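Reading time: 1 min

Zosurard parts room, December check

Walkway clear - OK.
Stop button tested at start of shift - OK.
Lifting by staff: up to 8 bins a shift, was far more. Two people now do restocking and checks.
Handover notes - MISSING twice. Please fill them in. 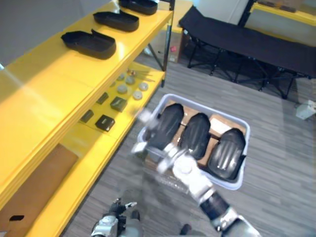
Bin picking has moved off the staff list, so the check is now on how we leave things. Ridged black domes go side by side on the cardboard in the white bin. Cot stays folded out - OK for breaks.

We use cookies. Accept / Settings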